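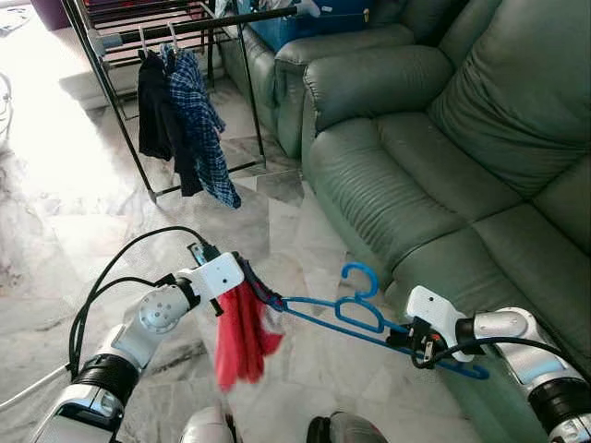 Section 7: Hanging garments on molded hangers

Use this section for the Fiore molded plastic hanger with a fixed hook and a straight lower bar.

Before you start
Check the hanger for cracks where the hook joins the shoulders. Throw out any hanger with a split lower bar – the edge will snag knits.

Shirts and tops
1. Undo the top two buttons or the zipper.
2. Hold the hanger level, one end in each hand, with the hook pointing away from you.
3. Slide one end into the first shoulder, working up from the hem. Don't pull the neckline over the hook.
4. Slide in the other end.
5. Lift by the hook and line up the side seams.

Scarves, cloths and other loose items
1. Shake the item out. Crumpled fabric sets its creases on the bar.
2. Fold it once lengthwise and pass it over the lower bar.
3. Even up the two ends.

Note: Thin straps slip off smooth plastic. Use the Nudia strap clips, part 126, one at each end.

Caution: Keep new red or navy items off the same hanger as light ones until they have been washed separately. Dye can transfer where the fabrics touch.

Caution: Do not hang wet coats on this hanger. Use the Hollcombe wide hanger (part 584).

Filed under: Closet & Laundry > Hangers

Comments

Ka-ming Hung: Step 3 from the hem saved my sweaters. Do the clips fit the kids' size?

dot_r: Mine came without clips – are they sold separately?

© 2023 Jokness | Contact us | Back to top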